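Rasside - second LP, which pressing?

tapehead70
Picked up the second Rasside album last week, the Kuvden reissue. Side two sounds thin to me next to my old cassette. The organ solo in the long track is fine but the bass is buried. Is the original pressing any better, or is that just how they mixed it?

Melnyk
It's the mix. I have an original and the bass is low there too. The first album was done at a different studio and has a lot more bottom end. Side two is still the best 22 minutes they ever put out.

low_mellotron
Disagree. I've had both and the Kuvden one is clearly brighter. They also faded the last track early. My original runs 18 seconds longer at the end, and you can hear the flute come back in.

tapehead70
The cassette has the flute. I thought I was remembering it wrong.

Melnyk
OK, I'll give you the fade. I don't hear any difference in the bass.

oddmeter
Playing it now. Original pressing, bought in February for almost nothing because the sleeve is split. Bass sounds all right from the kitchen.
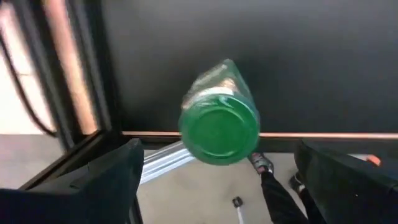
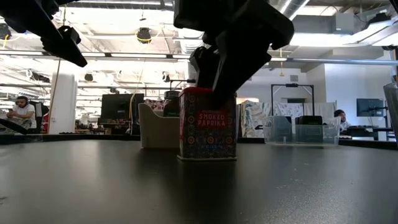 Green bottle first, then the smoked paprika.

low_mellotron
What did you pay? The last clean copy I saw was 100 and it went the same day.

oddmeter
A lot less than that. Vinyl is clean, some noise in the quiet part before the organ comes in. I'd take the split sleeve again at that price.

kuvden_fan
The reissue gets knocked too much here. It has the two single sides as extras, and you can't find those anywhere else unless you own the Rarkau compilation. Rarkau used a worn copy for one of them anyway.

Melnyk
The singles are not very good though. The B side is the drummer's tune and it goes nowhere.

kuvden_fan
I like the B side. Good guitar on it.

tapehead70
Thanks all. I'll keep the reissue for the singles and look for a rough original. If anyone has a spare with a bad sleeve, send me a message.

Last post: March 2009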